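Research Software Engineer, Perception and Motion Planning (Suturing)
Kenuvel Institute, Clavville
Full time, fixed term of 3 years

The Kenuvel Institute invites applications for a software position in its Surgical Autonomy Group. The group develops control and perception software for two-arm suturing on tissue pads, and maintains Sorkier, the planning library on which its experiments run.

The successful candidate will take over the needle tracking module. The present version estimates needle pose from a fixed camera and loses accuracy once the point has entered the tissue. The candidate will also work on thread detection, on collision checks between the two instruments, and on the replay tools used to review recorded trials. The archive currently holds some 800 trials, part of which remain without labels.

Applicants must hold a master's degree in computer science, robotics or a related field, and have at least 2 years of experience writing C++ and Python in a shared code base. Knowledge of camera calibration and cable-driven instruments is desirable. No medical training is required.

The position reports to Evelien Timmermans. Employment is expected to begin in August.

Applications should include a resume, a cover letter and one code sample, and must be received by Friday, April 10, 2020. Questions about the duties may be directed to Koen De Graaf, Postma Building, Room 4. Interviews will be held by video call.
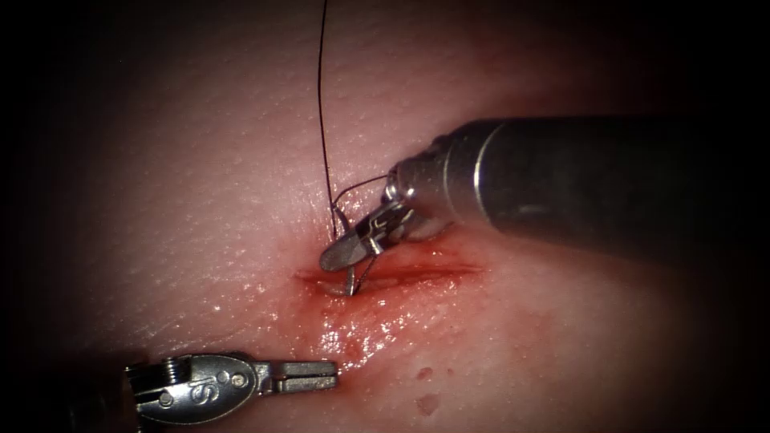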